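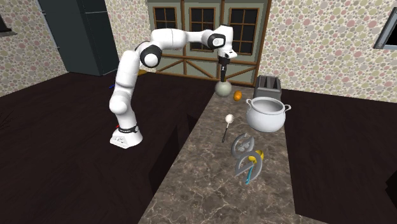 A small orange fruit on a marble worktop.

The long way round to marmalade
By Leen Geagea
2021-05-18

My grandmother kept her marmalade on the top shelf of the larder, behind the flour, where she was quite sure the children couldn't reach it. We could, of course (there was a stool), and I still think of that shelf whenever I open a jar of anything sharp and orange and sticky round the lid.

I came back to making my own rather by accident. A neighbour left a bag of bitter oranges on my step, far too many for one household, and I rang Rami Haddadin, who has run the kitchen at Bassi for years and has never once hurried me off the telephone. "Don't you dare peel them yet," he said. "Soak them whole overnight, and then come and see me."

So I did, and what a happy afternoon it was! Rami's method is slow. He simmers the fruit whole, for 2 hours or a little more, until a wooden spoon handle goes through the skin with hardly a push. Only then does he halve them, scoop the pips into a square of muslin and slice the peel, thick for himself and fine for his customers, who he says have no patience for chewing.

The sugar goes in last, warmed in a low oven, and after that you stand and stir and talk. He told me about the autumn of 2000, when he was working at Gistano and burnt a whole batch while arguing about football. They sold it as "dark", and people came back in October asking for more.

Mine took 35 minutes to set, once it had come to a proper rolling boil. I tested it on a cold saucer, pushing it with a fingertip until it wrinkled, and then tested it again, mostly for the pleasure of licking the saucer. A friend swears by adding whisky at this point, and another by a knob of fresh ginger, and I have no quarrel with either of them.

The jars are in my own larder now, on the bottom shelf, next to the tea. My nephew has already been at one of them with a spoon.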